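So the Praldale site is now selling a "200 piece professional abrasive set" for rotary tools. I have questions.

First question: what is a piece? Going by the listing, every sanding disc is a piece. So is the case. So, I think, is the little spanner you already got with the tool.

Sevico do a smaller set with the same felt wheels. Same shape, same shank, same slightly odd wording on the box. The Praldale one costs twice as much and calls itself "industrial grade". Which industry? It doesn't say.
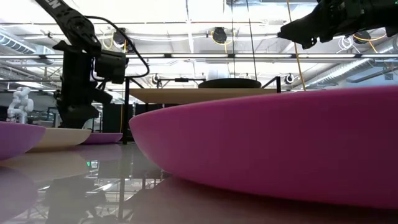

And then the reviews. 1,848 of them, nearly all five stars, and a fair few are for a garden hose nozzle. I scrolled for ages looking for anyone who had used the cutting discs on steel. Found 2. One of them had snapped the disc on his first bolt.

"Fits all rotary tools" is doing a lot of work as well. My old Vovberg has a collet that won't close on anything thin, and the listing gives no shank size at all. I emailed to ask. The reply told me it fits all rotary tools.

Someone will say buy Öberg and stop moaning. Maybe. I had a pack of their grinding stones in January and they ran true, but they cost a silly amount and the shop near me only stocks the pointed ones.

What I'd like is a listing with the shank size, the grit and the top speed. Three numbers. The speed one matters most -- a disc spun past its limit can come apart in your face, and "high speed compatible" tells me nothing.

Anyway, not ordering. Will keep using the worn-out drum sander and complaining about that.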